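Karimi Home Gripper Safety Checklist, second edition
Reviewed by Teodoro Barrera, 8 March 2023

I have read a lot of good-practice guides for household robots, and most seem to have been written by someone whose home is a laboratory. The Karimi checklist is better than that. It runs to 39 laminated cards on a ring, costs $60, and tells you in plain language what to sort out before the arm moves: speed limits, a stop button within reach, a keep-out line for small humans.

The cards on force limits are excellent. Veronika Mészáros, who edited them, has clearly been pinched. I was less taken with the colour coding – two of the greens are the same green – and the ring popped open twice in my first week.

My real grumble is card 22, “Clear the floor.” It gives you a tick box and wishes you luck. 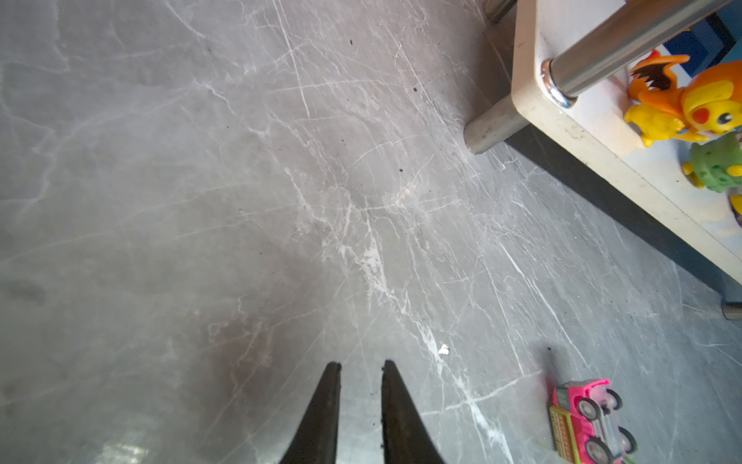

Floor rules need to say what counts as clear, and how small a thing has to be before you may ignore it. Vultgate's old guide drew that line and was mocked for its fussiness. Put card 22 in front of a pink toy truck on its side and anyone will leave the box blank. The black specks are harder, particularly on a grey marble pattern that has so many pale veins a white scrap can sit on one and pass for decor. I'd want a second tick box for crumbs, and a line on patterned floors.

Worth the money if you run an arm at home. Bring your own ring.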